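Notebook, calendar page generator
2025-05-31, Kalliopi Milošević

Continuing with the day-number function. Yesterday's version gave a wrong answer for dates after February in leap years. I had put the extra day on January, a stupid mistake, and the test list did not catch it. The test list has only 26 dates and most of them are in November, when Stoyanova first wrote it.

1. Day of the year
Corrected. I compared with the printed table from Lovville and all 26 dates agree. I added 9 new dates, all in leap years, among them February 29 and December 31. They agree also.

2. Days remaining
The old text says "there were" also for a day that is still in the future. Changed the verb to depend on the current date. For today itself I use "there are". Please tell me if this sounds wrong to a native reader.

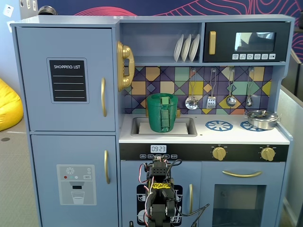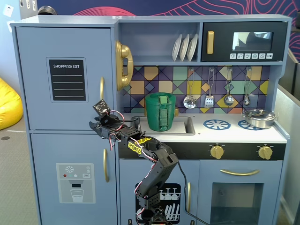
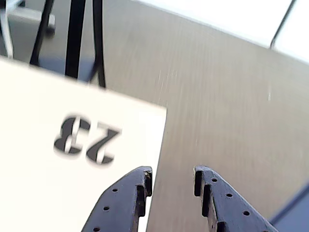
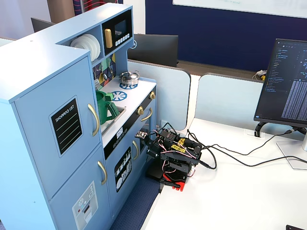

3. Savings paragraph
The coin calculator in Semus counts the starting birthday twice, so each total is one coin too high. Small, but a reader can check it by hand and then he will not trust the rest. I rewrote the loop with an open end. After this, 610 pages must be generated again.

4. Age sentence
Still open. For a person born on February 29, Grustport takes March 1 as the birthday in common years, and Semus takes February 28. On 19 pages the two ages do not match for one day of the year. I prefer March 1, but I did not change anything yet. Stoyanova should look at it first, the rule was hers.

Next: ask for the older table from Lovville, before 1900. Run the leap year dates again after the merge.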